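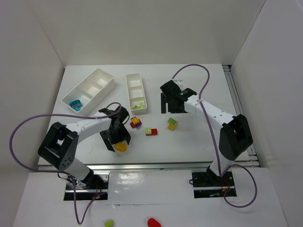
Plastic building blocks and white sorting trays on a tabletop.

Sorting by Part, Storing by Use

The toy library in Endlow lends construction sets the way a public library lends books. A household takes a set for a loan period, builds whatever it likes, and brings the pieces back. The difficulty is in the last step. A book returns as one object. A set of building blocks returns as several hundred, and any of them can be missing, swapped or chewed.

The library's inventory manager has run the returns desk for 11 years and agreed to explain the system on the condition that the conversation stay on procedure. Her name is left out at her request.

The collection holds 2,000 sets. When she started, each set was checked against its printed parts list, one piece at a time. "It took most of an afternoon to clear a large set," she said. "We had a shelf of unchecked returns that never got shorter. A set could be out of circulation for longer than it had been on loan."

The first change was to weigh instead of count. Every set now has a reference weight, taken when it is complete, clean and dry. A returned set goes on the bench scale in its tub, the tub weight is subtracted, and the result is compared with the card. If the difference is smaller than the lightest part in the set, the set passes to cleaning. If it is larger, the set goes to a full check.

She is careful about what the method can show. "Weight tells you that something has changed. It does not tell you what. If a family loses one brick and puts in a similar brick of their own, the scale is satisfied." Substitutions of that kind are accepted when the replacement fits and has the same dimensions. Color is recorded but does not hold up a loan.

Cleaning comes before the full check, which was a later correction. Dust and dried juice add weight, and early on a sticky set could hide a missing part. Sets that are visibly dirty are now washed first in mesh bags in warm water with dish soap, then dried on racks overnight and weighed in the morning. "Water stays inside the hollow parts," she said. "We learned to lay them open side down. A set that goes in a sealed tub damp will smell within days, and then it has to be washed again."

The full check is done by part type. Pieces are first separated by shape, then by size, and only then by color. She regards the order as the main thing a new worker has to learn. "Everyone wants to start with color, as that is what you see. But a pile of yellow pieces in nine shapes is slow to search. A pile of one shape in nine colors is quick. Your eye picks a color out of a pile with no effort, and it does not do that with shape."

Missing parts are replaced from the spares cabinet, a steel unit made by Chraibi with 23 drawers. The drawers were once labeled by set. They are now labeled by part, with the most requested parts at elbow height and the rarely used ones at the bottom. Each drawer holds a card with a minimum level, and when stock falls to that level the card is moved to a hook on the side of the cabinet. Orders are placed from the cards on the hook, once in April and again in the fall. 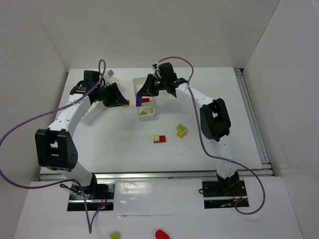
Records and labels

The loan records are kept in Irko, a small database program the library adopted after its paper ledger became too large to search. Each set has an entry with its reference weight, its parts list, the date of its last full check and a free text field for notes. The notes field gets the most use. It records which parts are worn, which clips are weak, and whether the instruction booklet is an original or a copy.

Labels took several attempts. Paper labels came off in the wash when tubs were rinsed, and engraved tags cost too much. The library settled on printed polyester labels on both the lid and the tub body. "Lids migrate," she said. "If the number is only on the lid, you will lend out the wrong set sooner or later."

Wear is handled by part. A brick that no longer grips is taken out and recycled, and the set is brought back to its full list from the cabinet. The reference weight is taken again after every full check – older moldings and newer ones can differ slightly, and the small differences add up across a set of 1,000 pieces.

Asked what she would change, she named the tubs. The current ones, bought from Grilturura, stack well but have ribbed floors, and small flat plates lodge between the ribs. A smooth floor would cut the time spent on false shortages. The replacement tubs have been priced and will be bought one shelf at a time, beginning with the sets that have the most flat parts.

Borrowers are asked to return sets taken apart, with the booklet on top and no pieces bagged separately.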